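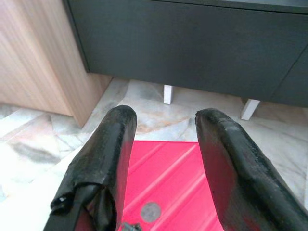
Curkstead Open Day Recordings is a small set of wrist-camera recordings made during the open day at Curkstead, where the Prumero arm was demonstrated to visitors on household floor tasks. The set was put together for people who work on grasping and want material recorded outside a lab, with furniture and reflections left as they were. The polished marble tiles wash out towards the sides of the view, and a flat-looking object such as the ribbed red one between the fingers has to be separated from a bright, veined floor. Exposure was not corrected after recording.

Version and contact
Version 8, released December 7, 2021. Maintained by Mahfuz Selvanayagam. Earlier versions are withdrawn and should not be mixed with this one, as the episode numbering changed.

Contents
116 episodes. Each episode holds one attempt and consists of:
wrist/ — colour stills in JPEG, in recording order
state.csv — joint positions, gripper opening and a time stamp for each still
notes.txt — free text typed by the operator, often one line, sometimes empty

No episode is longer than 2000 stills. Recording stops at that limit even if the arm is still moving, and the affected episodes carry the word "limit" in notes.txt. Depth is not included. Sound was not recorded.

Setting
The demonstration ran in the ground floor room, on the floor area in front of the storage furniture. Visitors stood behind a line of tape on the far side of the arm and could ask for a task to be repeated. Repeats are stored as separate episodes and are not linked to each other.

The arm was driven by hand from a Pathirana controller. No part of the set was recorded under automatic control. Two operators took turns, and the change of operator is marked in notes.txt only where they remembered to write it down. One of them closes the fingers much more slowly than the other — this shows clearly in the gripper column and should be kept in mind before fitting anything to closing speed.

Gripper
Two fingers, covered in a black, matte tape or rubbery material. The covering is worn and scuffed, and on the left finger a loose flap hangs near the lower outer side. Masks made from a clean finger model will miss the flap. We suggest drawing the mask by hand from a still in the episode you are using.

The gripper opening in state.csv runs from 0 (closed) to 800 (fully open). These are controller units and have not been converted to millimetres. A reading of 0 does not mean that nothing is held, as thin objects fall below what the encoder can tell apart.

Tasks
pick — lift an object from the floor
place — set an object down inside a marked area
slide — move an object along the floor without lifting it
free — whatever a visitor asked for, within the safety rules of the day

Task names are in episodes.csv. Whether an attempt worked was judged afterwards by one person from the stills and is given as yes, no or unclear. Treat "unclear" as missing.

Known faults
The time stamps jump backwards once in a few episodes after the controller was restarted. Sort by file name and leave the time stamp alone.
The wrist camera was knocked and refitted during the lunch break. Use calib_a for the morning and calib_b for the afternoon.
Reflections on the floor move with the camera and have been picked up as objects by two detectors we tried.

Privacy
Stills in which a visitor's face could be made out were removed. Gaps in the file numbers come from this.

Use
Free for teaching and research. Please name the set and its version. The loading script from the Ikley set reads these folders without changes, apart from the two calibration files, which have to be passed by hand.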